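About Us | Ratov Handling Laboratory | Clastville

About Ratov

Independent comparison of grippers, arms, cameras and controllers
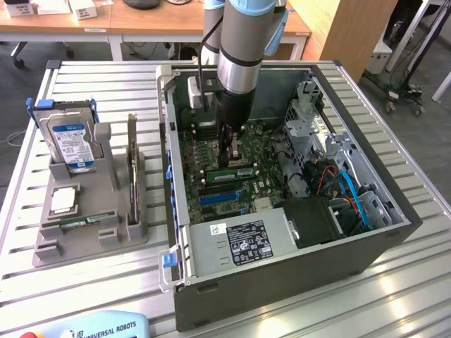 Ratov is a testing laboratory in Clastville. We compare robot grippers, arms, cameras and controllers for companies that must choose between them, and we report what we find in plain terms. Our clients make, repair and take apart small goods, and most of them come to us with one task that has resisted automation. A large share of our current work concerns the servicing of desktop computers. For these trials the tower is laid on its side on a slotted aluminum bench with the side panel off, and the gripper under study is carried by a Universal Robots arm. A gray 3D-printed fixture beside the case holds parts such as a hard disk drive, a processor and a memory stick. The work calls for reach into a crowded metal box, a light touch near the board, and a grip that can hold parts of very different thickness.

Our History

The laboratory began as the in-house test shop of Triltel, a repair firm that needed to decide on equipment for its own benches. Other firms in the region asked to see the results, and after several years of informal sharing the shop was set up as a separate company under its present name. Triltel remains a client. It holds no place in our management and receives its reports on the same terms as every other customer.

We occupy 2428 square feet on one floor. The space is divided into a bench area, a preparation room where fixtures are designed and printed, and an office where reports are written. Visitors are received at the Clastville site by appointment between 9 a.m. and 4 p.m.

What We Test

Grippers make up the greater part of our program. We look at finger shape, opening width, closing force and the space a gripper needs in order to open beside its neighbor parts. A gripper that performs well on an open table may be of little use inside a computer case, where a drive cage or a bundle of wires leaves small room on either side. For this reason we carry out our trials in real housings whenever the client can supply them.

Arms are compared for reach, repeat accuracy, behavior on contact and ease of teaching. We ask operators with no robot background to teach a short task from the pendant, and we record how long it takes them and where they stop to ask for help. These notes are often the part of the report that clients read first.

Cameras are tested for mounting position, lighting needs and the ability to find a part against a cluttered ground. Bare metal and dark plastic give the most trouble, and both are common in our work.

Controllers are judged on how they exchange signals with other makers' equipment, how they recover from a stop, and how clearly they report a fault.

How a Comparison Is Carried Out

Each comparison opens with a written task statement, agreed with the client before any equipment is mounted. The statement names the parts to be handled, the positions they start from, the positions they must reach, and what will be counted as a failure. It is not changed once trials have started. Should the client wish to alter it, a new comparison is opened.

The standard series is 300 cycles for each gripper on each part. Fixtures, lighting and arm settings stay the same throughout, apart from the changes a maker's instructions require, and those changes are listed in the report. Failures are sorted by kind: part not found, part not gripped, part dropped, part damaged, part not seated. We also keep a record of every occasion on which a person had to step in.

Clients may attend any trial. Makers of the equipment may attend the setup, so that they can satisfy themselves that their product has been mounted correctly, but they do not attend the series itself.

The Dankwa Program

Dankwa is our longest-running project. It began as a study of memory module removal and has since been widened to cover drives, expansion cards and processors. The program has so far logged 1255 complete cycles under its present task statement. Its aim is to establish which single gripper can serve the greatest number of part types without a tool change, and at what cost in time per part.

Early results sent us back to the fixture more than once. Slots that held a card firmly enough for a person to pull it out proved too tight for two of the grippers, and the molded uprights were reshaped before the series was started again. The revised fixture drawings are supplied with the interim report, and clients are free to print and adapt them for their own use.

The next interim report is due in December.

Independence and Funding

Ratov is paid by the firms that order comparisons. We do not sell robots, grippers or cameras, and we accept no commission on equipment bought after a report is delivered. Equipment lent by makers is returned at the close of each project. Where an item has been lent and not purchased, the report says so on its first page.

A report belongs to the client who ordered it. We publish general findings on method, such as fixture design and the sorting of failures, but results for named products are released only with the client's written consent.

Training and School Visits

The laboratory offers a two-day course in gripper selection for production and repair staff. The first day is spent on task statements and fixture design, the second at the bench. Places are limited by the number of work areas available. Shorter visits can be arranged for technical schools; students are asked to wear closed shoes and to leave bags in the office.

Working With Us

Firms considering a comparison are invited to send a short description of the task, along with the dimensions and weight of each part. Photographs of the present manual process are helpful. We reply with a list of questions and, once these are answered, a fixed price and a proposed schedule. Sample parts should be sent only after the task statement has been agreed.

Inquiries may be made through the contact page or by letter to the Clastville office.

Home | About Us | Services | Dankwa Program | Courses | Contact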